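Thread on the two-arm flashlight sim, for the people who asked. Posting from my phone, sorry for typos. May 8, 2018

**1/** Short version: we've been trying to find out how much a policy learns from *where* the two grippers go on a long object, before it ever lifts anything. Sim only for now. Real arms later, if Liltico gets its cell back up.

**2/** Task name in the repo is Lallemia. Don't ask, Sabina Sarkar picked it. Two black arms, one long flashlight on a table, some clutter. Policy has to settle both grippers along the barrel, one near each end. Nothing fancier than that.

**3/** Why a flashlight — fat head, skinny handle. A plain rod lets you cheat. Same grip width both ends, who cares. With a flashlight the head side and the tail side want different openings and different heights. Good test, cheap asset.

**4/** Method in one breath: chop each demo by *arm state*, not by time. Each arm is either "travel" or "at object". Two arms, two states each, so 4 combos. Train on the combos with equal weight instead of letting the travel stuff drown everything.

**5/** That's it. That's the method. I spent way too long on a fancier one with a learned segmenter, and the dumb labels beat it. Runinberg group told me so in March or whenever it was. Fine.

**6/** Labels come from the sim so they're free. Distance from finger pads to the barrel, one threshold, done. Before anybody says it: yes, on real arms you'd need something else. Contact current maybe. Not tried.

## stills

**7/** Same table, same objects, arms in different places:
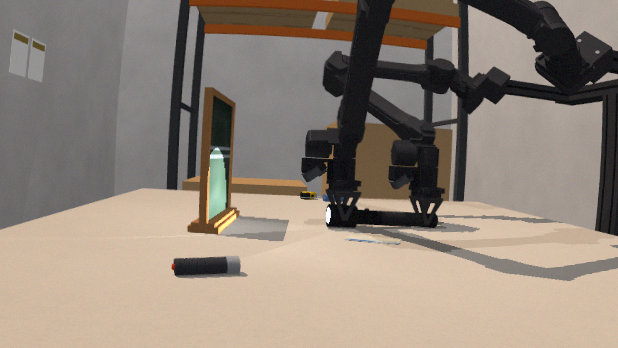
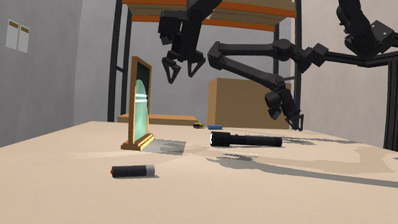
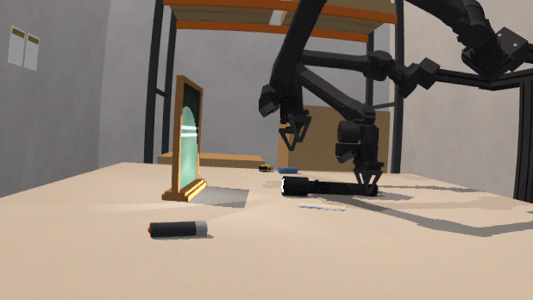 ## what came out

**8/** Ok, how the labeler reads those. First one is what we want — a gripper over each end of the long flashlight. Second one, near arm has nothing between its fingers, far arm is off past the tail. Third is the mixed case, far gripper's fingers are around the tail while the near one is still hanging up in the air.

**9/** The mixed case is the whole story, for me anyway. In raw demos it's a sliver, because the person driving likes to bring both arms in together. So the plain policy barely sees it, and when one arm gets there early it panics and backs off. Equal weighting gives it enough of those to learn "stay put, wait for your buddy".

**10/** Numbers. 70 test starts, flashlight spot and angle shuffled. Plain training failed to get both grippers placed in 7 of them from the mixed state alone. With the combo weighting that went down to 2. Same demos, same network, same seed list.

**11/** I know, 70 isn't a lot. Running more tonight if the machine stays up. Would not bet the farm on the exact gap but the direction held on every seed we looked at.

**12/** Fails that are left are both the same flavor: near arm comes down late and bumps the lens end, flashlight rolls, far arm chases it. I don't think reweighting fixes that. Probably needs some notion of the head being round, or just a slower approach.

**13/** Clutter question, since three people DMed. The short dark flashlight up front and the small things at the back are there on purpose. We wanted to see if a policy would wander off to the short one. It didn't, not in any run I watched. Framed panel stays put too, mostly it's there to give the left side something tall to reach around.

**14/** Shadows are on in every render. Turned them off for an ablation and the placement got a bit worse at the tail end, which I did not expect?? The gripper shadow might be helping it judge height. Ferraro thinks it's noise. We have a lunch riding on it.

**15/** Things I'd like help with:

- does anyone have two-arm demos where the driver brings arms in one at a time, any object
- a sane friction value for a ribbed barrel, mine is a guess
- camera placement. Ours sees the head fine and the far gripper keeps getting hidden behind the near link

**16/** On that last one — tried a second view from the other side. Helped the plain policy more than it helped ours. Makes sense I guess, half of what the combo labels do is tell it the far arm is already there. Will write it up properly.

**17/** Code is a mess, cleaning it this week. Labeler goes up first, it's one short file and you can drop it on your own demos. Send me what breaks.

**18/** Credit: Sabina did the scene and all the driving, I did the training and most of the complaning. Table height is her fix too, the old one had the far elbow locking out.

**19/** Oh and the threshold. Somebody will ask. We swept it, and it hardly matters until you make it so loose that hovering counts as being there. Then you're back to the plain numbers. Config's in the Lallemia folder once I push.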